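Notebook, July
Bench 4, oven and balance

Start 8.40. Carrying on with the moisture work on the Urkelham ash. Windows shut all morning, door to the corridor open until Efe closed it at ten. I should have closed it myself and the first weighings are marked with a pencil cross on the sheet.

Board from the bottom of the stack first. It has been in stick under the lean-to since the spring and feels dry to the hand, but so did the last lot. Cut the end off and threw it away, then took the test slice well in from there. Fine blade, slow feed, whiskers knocked off with the back of a knife. Weighed straight away on the Wemo balance before it could pick up or lose anything. Did the same for the middle board and the top board. Labels are in pencil on the face. Do not use the marker pen again, the ink weighs something and it smells when it gets warm.

Wet weight, bottom board slice: 80 g. Middle and top are on the loose sheet pinned inside the oven cupboard and I will copy them in when the final weights are done.

Slices into the oven on the wire shelf, standing on edge, not touching. Last time they were laid flat and the undersides were slower. The oven thermostat is not to be trusted and I went by the glass thermometer hung through the vent. It settled a little high and I turned the dial back by a hair. Efe says there is a dead patch at the back left where things come out heavier than they should. I have not seen it but have kept that corner clear.

Hand meter readings on the same boards for comparison. Pins along the grain, in the freshly cut end of what was left, away from knots. The meter reads lower than I expect on ash whichever setting is used. The table in the lid gives oak, beech, pine and a general hardwood line, no ash, so we have been using the general line and hoping. The point of doing the oven test at all is to get a correction we can write on the case and stop arguing.

Note for whoever does this next: push the pins in to the shoulder every time. Half depth gave me a reading I liked and full depth gave me the true one.

11.15. First reweigh. All three slices down by a good amount, as they should be. Weighed quickly, one out at a time, door shut between. The balance took a long while to settle on the second slice. Draught again, I think, or the slice being hot and lifting the air over the pan. We used to cool them in the jar with the drying beads for this and the jar has gone missing. Ordered another from Praseo, along with fresh beads, as the old ones have stopped changing colour at all. Order number is 466 if anybody has to chase it.

Check weight on the balance before and after: same both times. Good.

While waiting, went over the stack again. The stickers are not in line at the north end. Two of the boards have taken a bend over the gap, small, but it will not come out by itself. Restacked that end with Efe and put the concrete slabs back on top. The end sealing has flaked off most of the boards and there are short splits running in from the ends. I would allow a hand's width of waste at each end when working out what we can get from the stack. The chair legs are safe. The long rails are tight and I would not promise them yet.

Some grey staining under the stickers on the lower boards. Planed a bit to see how deep it went. On one face it cleaned up in two passes, on another it was still there as a faint stripe when I stopped. It can go on the inside faces. Anyone picking through for show wood should start from the top of the stack.

No beetle holes that I could find. Looked mainly at the bark edges. There is one powdery patch on the slab wood kept for wedges, and that has gone out to the burn pile so it is nowhere near the rest.

1.50. Second reweigh. Still dropping, much less. The top board slice has nearly stopped. Left everything in.

Efe wants to try a quick version with thinner slices to get an answer inside a morning. I have no objection, but we should cut thick and thin from the same place in the same board and compare before we rely on it. A thin slice will lose water on the bench while you are looking for the pencil. Agreed to do that on the next board down, with both slices bagged as they come off the saw.

Other bench matters. The bandsaw tyre is starting to lift near the join. It is fine for straight cuts at a slow feed, not for curves. The bin under the planer was full again and nobody had emptied it, me included. The weighing spreadsheet is still the old layout, with the percentage worked out on wet weight in one column and dry weight in the next, and I used the wrong one twice this afternoon. Always divide by the dry weight. I have coloured the wrong column grey, and will delete it once Efe has checked that the older sheets do not draw on it.

Motherboard in its case: 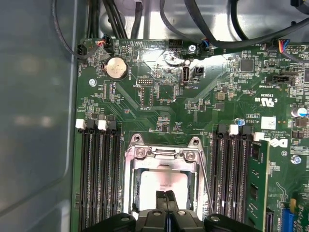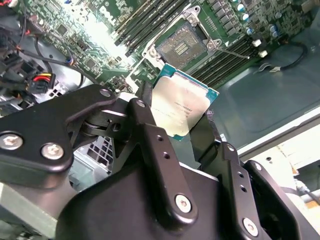
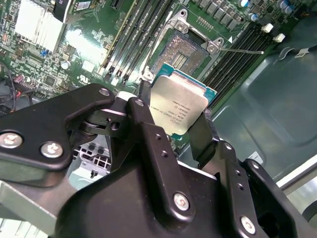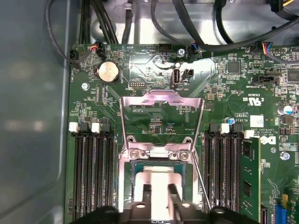 4.20. Third reweigh. Top board slice unchanged from the one before, middle board slice down by the last digit only, bottom board still moving slightly. Not calling it finished. Oven stays on overnight at the same setting with the vent open, notice on the door, and the first weighing tomorrow goes in before anyone runs the extractor.

If the bottom slice holds steady between that weighing and the next, work out all three on dry weight and compare them with the pin readings in the margin. If the meter is low by the same amount each time, we have our correction for ash. If it is low by a different amount on each board, we need more slices, and I would take them from the north end where the stack was out of line.

Still to find: the jar, the spare thermometer, the short stickers Igwe & Co. lent us in the winter. Copy of the loose sheet to go in this book opposite.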